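2020年3月5日

早上到得比平时早，门口的灯还没全开。昨晚就打算好今天把那个灰色的抽屉柜收拾出来，拖了很久了。其实柜子不大，一共三层抽屉，铁皮的，顶上平平一块，谁手里拿着东西没地方放就往上一搁，搁完就走。抽屉里面也一样。去年搬到267室的时候，柜子是原样推过来的，里面的东西一件没拿出来，只用胶带把抽屉封了一下，到了以后撕开胶带接着用。胶带的印子到现在还能摸到一点，粘手。

先烧水，泡茶，吃了半个昨天剩的馒头。然后开始弄最下面一层。这一层最深，也最重，平时拉开要用脚顶着柜子底下才行。今天拉开的时候卡了一下，伸手进去摸，是一本说明书竖起来顶住了上面的板。把它按平，抽屉就出来了。说明书是Vivano那台旧打印机的，打印机前年就报废了。翻了翻，中间夹着一张保修卡，没填过。

下面一层拿出来的东西，按拿出来的顺序记一下，省得以后有人问：

打印机说明书，保修卡。扔。
一包扎带，黑的，开过口，还剩大半包。留。
两个接线板，其中一个开关按下去弹不回来。坏的那个写了张纸条贴上，放到走廊的电子垃圾箱。好的留。
一卷泡沫纸，压扁了。留，寄东西能用。
不知道哪来的一双手套，左右两只不是一双。扔。
一个装茶叶的铁罐，里面装的是螺丝。长短都有，没分过。
Contreras寄样品时用的纸盒，空的，叠平了居然还很结实。留。
几张收据，字已经褪得看不清楚。给Tuva看了，她说早就报过了，可以扔。
一根很长的网线，绕得乱七八糟，解了很长时间。

解网线花的时间比收其他东西加起来还多。中间想过干脆剪了，后来还是解开了，按一臂长一圈绕好，用扎带捆了两道。

抽屉底上有一层灰，还有碎纸屑，角上有几粒订书钉。先用刷子扫，扫不出来的用胶带粘，最后拿湿布擦了一遍，再用干布擦一遍。侧面的滑轨没敢沾水，只用干布卷在手指上顺着抹。布上一道黑，是以前的油。要不要重新上油，想了一会儿，手边没有合适的油，就没上。推拉了几次，声音是有一点，能用。
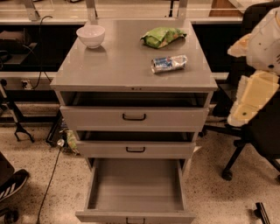 最下面一层清空以后放什么？
放大件和不常用的东西：接线板、捆好的网线、泡沫纸、叠平的纸盒。小东西一律不进这一层，掉到角落里很难找。

这个定下来以后，心里就有数了，上面两层照着往下分就行。

中间那层以前是公用的，谁都往里放，也谁都不管。里面主要是文具和各种头子：转接头、U盘帽、笔帽、夹子。还有很多笔。笔一支一支在废纸上划，能出水的留下，划不出来的扔。有一支很好的钢笔，黑的，有点沉，问了一圈没有人认。先放在我桌上，贴了张条，写明在哪儿找到的，到五月还没人来拿再说。

夹子按大小分开，装进两个小塑料盒。这两个盒子原来是装咖啡伴侣的，Tuva Aasen一直攒着，柜子里、窗台上都有，说总会用得着。这次算是用着了。她上午过来看了一眼，说你收这个干什么，过两个礼拜还是那样。我说过两个礼拜再说。她在旁边站了一会儿，顺手把铁罐里的螺丝倒在一张报纸上，开始分长短。分了一半有人叫她接电话，就走了，剩下的一半是我分的。她分的时候是按长度，我没注意，按粗细分了，后来又全部合起来重分一次。最后还是按粗细。长度拿眼睛看得出来，粗细看不太准，先分好了省事。

中间层还翻出来一样东西，是一本通讯录，手写的，蓝色封皮。里面的人大部分我不认识，有几个名字划掉了，旁边写着新号码。最后几页记的是别的：某天买了什么，花了多少钱，Idelmont的快递几点来取件。字写得很小很整齐。没有署名。我看了一会儿，没舍得扔，也不知道该给谁，先放进上面一层最里头了。

11点开会，会开得比预想的长，讲的是下个季度的采购。Kevura那边的报价又改了，涨了一些，理由是运费。会上有人问能不能换一家，说了半天没结果，留到下次。我坐在后面，手上还有灰，一直没好意思拿桌上的橘子。散会出来先去洗手，指甲缝里是黑的，用旧牙刷刷了一遍才干净。

中午在楼下吃的面。面馆换了碗，比以前的浅，汤少了，价钱没变。跟我一起去的人说面也少了，我觉得面差不多。回来的路上买了一包抹布，便宜的那种，28块，一大包，够用很久。又买了一卷标签纸，回来发现是白底的，我本来想要黄底的，店里灯光暗没看清。白的也行。

下午接着弄最上面一层。上面一层带锁，钥匙早没了，好在一直没锁上过。以前有人怕误锁，拿一小片纸板塞在锁舌那里，时间长了纸板发软，快碎了。我把它取出来，换了一片新的，裁小一点。这件事应该跟大家说一声，免得有人看见了好奇把它抽掉，一按就真锁上了，那时候只能找人来撬。写了张条，打算贴在抽屉内侧，下班前忘了，明天贴。

上面一层的东西最杂，也最常用：剪刀，卷尺，美工刀，双面胶，透明胶，订书机，计算器，一盒创可贴，几把钥匙（没有一把是这个柜子的）。创可贴过期了，整盒换掉。钥匙挨个去试了附近的柜子，有一把开得了走廊尽头的文件柜，那个柜子一直以为打不开，里面是空的信封和一叠没用过的文件夹。这算今天最大的收获。文件夹拿了几个过来用，其余的留在原处，钥匙用红绳穿了，挂在门后面的钩子上，旁边写上“走廊文件柜”。剩下的钥匙都不知道是哪里的，装进信封，信封外面写“不明钥匙”，先放着。

美工刀的刀片锈了，掰下来一截，包了几层胶带再扔。这一点以前有人不注意，直接扔在垃圾袋里，倒垃圾的人手划破过一次。卷尺拉出来不会自己回去，要用手往里送，还能量，先留着。量了一下抽屉里面的尺寸，记在本子上，想买几个分隔盒。以前买过一次，没量就买，买回来高了一点点，抽屉关不上，最后拿去装茶包了。

柜子顶上没来得及弄。白瓷碗、绿色的零食袋，还有那个银蓝色的东西，早上在上面，下午还在上面。顶上这块地方我没有什么好办法。抽屉里怎么分，说了大家多少会照着做，顶上就不行，它的高度正好在手边，坐着伸手够得到，站着也不用弯腰，放东西太顺手了。以前放过一盆绿萝，想着占住地方就没人乱放了。结果大家把东西放在花盆边上，浇水的时候要先把东西都挪开，有一次浇湿了一叠打印好的表格，后来绿萝就搬到窗台去了。现在长得很好，比在柜子上的时候好。

也想过在顶上铺一块垫子，划出哪里放什么。Tuva觉得多余，她说一块铁皮有什么好铺的。我倒不是怕刮，主要是东西放上去有响声，搪瓷杯子放得重一点，隔壁都听得见。这事先不定。

三点多的时候把抽屉都开着晾。擦过的地方怕有潮气，铁皮的东西，关严了容易生锈，边角上以前就起过一点锈点，我拿细砂纸磨掉了，磨完的地方颜色浅一些，不细看看不出来。抽屉开着的时候要注意不能三层都拉到头，重心往前，柜子会翘。以前在老房间里翘过一次，里面装满了东西，人正好蹲在前面，膝盖磕青了一块。所以开着晾的时候，最下面那层拉到底，上面两层留一条缝就够了。

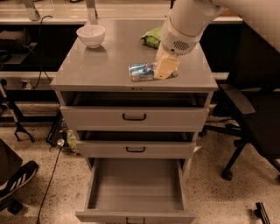 碗该不该收进抽屉里？
不放抽屉，吃饭用的东西和工具、胶水分开。洗过擦干，放回茶水间的架子上，谁要用谁去拿，用完自己洗。

说到茶水间，水槽下面那根管子又开始滴了，拿个盆接着，盆半天就满一个底。报修单写了，放在楼下窗口。窗口的人说这几天人手少，要等。我问等多久，他说不好讲。晚上走之前又去看了一眼，盆里的水倒掉，重新摆正。

四点以后开始贴标签。先在废纸上写了几遍，想写得简单一点。最上面一层写“常用工具”，中间写“文具、夹子、接头”，最下面写“线、插座、包装”。写完觉得“接头”放在中间层不太对，线在最下面，接头在中间，用的时候要开两层。可是接头太小，放到下面去又要掉到角落里。想来想去还是照原来的，把接头全装进一个有盖的盒子，盒子外面再写一遍。这样以后就算要挪到下面去，整盒挪就是了。

标签贴在抽屉面板的左上角，离把手远一点，手不会总蹭到。贴之前拿酒精棉擦了一下面板。第一张贴歪了，揭下来重贴，边上起了毛，又换了一张。贴好以后退两步看，三张不在一条竖线上，中间那张偏右一点。用尺子比着，重贴了中间那张。后来同事说没有人会看这个，我说我看。

东西往回放的时候又有两处改动，记下来：

一是剪刀。原来有四把，大小不一样，全放在一起，每次要找那把快的，都得一把一把试。这次把快的那把拿红胶带在柄上绕了一圈，专门剪纸，剩下的剪胶带剪什么都可以。剪胶带的那几把用酒精擦过，粘的东西擦下来不少，开合顺多了。

二是胶带。透明胶和双面胶放在一起的时候分不清，拿起来要看半天。现在双面胶立着放，透明胶平着放。宽胶带放不进去，抽屉高度差一点，挪到最下面一层和泡沫纸放一块了，反正打包的时候是一起用的。

扔掉的东西装了一大袋，不算重，就是占地方。纸类单独捆了。下楼的时候在电梯里碰到楼上的人，问我们是不是又要搬。我说没有，收拾柜子。他说他们那儿也有一个一样的，钥匙还在。我问他能不能借来试试我们这个锁，他答应明天找找。这种柜子的锁据说很多是通用的，不知道是不是真的。要是能开，纸片就不用塞了，不过能锁以后要不要锁，又要商量。我的意思是不锁，里面没有什么贵重的东西，锁了反而要到处找拿钥匙的人。

扔完上来，地上也扫了一下。柜子周围的水磨石地面平时看着还行，蹲下来看，椅子轮子压出来的灰印一道一道的。用拖把拖了两遍，印子淡了，没全掉。椅子的轮子上缠着头发和线，拿美工刀挑了一把椅子的，挑得手酸，其他的改天再说。

顺带把桌子底下的线也理了一点。只理了够得着的，插头上写过名字的没动。有几根不知道通到哪里，不敢拔，去年有人拔错一次，大家等了一下午。要理就得挑一天大家都在，一根一根问清楚。

五点半给家里打了个电话，妈问我今天做什么了，我说收拾抽屉，她说你自己家里的抽屉也没见你收过。这话没法接。问了问爸的膝盖，说好一些了，能下楼走一圈，上楼还是慢。药还有，不用寄。又说家里买了很多土豆，吃不完，发芽的挖掉再吃。我说发芽的别吃了，她说知道了，估计还是会吃。

晚饭回来吃的，煮了粥，配咸菜和一个煎蛋。蛋煎老了。吃完洗碗，想起来办公室那只白碗，走的时候还是没顺手拿去茶水间。明天一到先做这个。

手有点干，酒精和水碰多了，擦了点护手霜。右手食指上有一道小口子，不记得是什么时候划的，应该是磨锈点的时候，没流多少血。

明天要做的：
碗送回茶水间，柜子顶擦一遍。
抽屉内侧贴条，写清楚锁舌那里的纸片不要拿掉。
问楼上要钥匙试锁。
按本子上的尺寸看看分隔盒，高的不要。
买润滑油，小瓶的就行，滑轨和剪刀都能用。
蓝皮通讯录拿给待得久的几个人认一认字迹。
催一下水管。

衣服还晾在外面，刚才收进来，袖口没干透，搭在椅背上了。闹钟照旧。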